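Home | Modules | Timetable | Reading lists | Contact
Print this page | E-mail this page

Paper and Its Habits - Notes for Session 4
Tutor: Gillespie Crichton

Bring the Skornbridge reader. If you have lost it, the library holds 11 copies, most of them annotated by people who gave up at page 34.

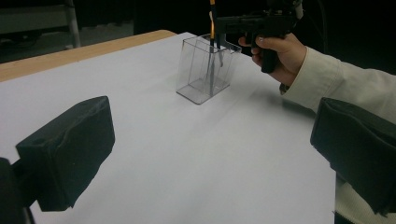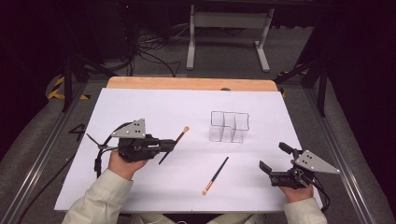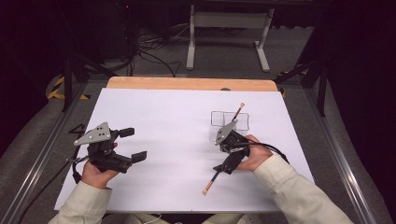
A white sheet laid over the work surface.

Grain first. Machine-made paper has a direction, and it will fold politely one way and sulk the other. Tear a scrap each way: the straighter tear runs with the grain. Last February half the group skipped this and bound notebooks that opened like mousetraps.

Weight is given in grams per square metre. Office paper is usually 80. Anything past 200 is generally called card, chiefly by people selling it.

Sizing is the stuff that stops ink wandering off. Blotting paper has little or none - hence its career. Emília Hudec's chapter is good on gelatine and rather too good on where gelatine comes from, so read it before lunch.

For next time: read pages 151 onwards, and fold one sheet with the grain and one against. Label them. Hok-lam Man has the spare bone folders and would like them back.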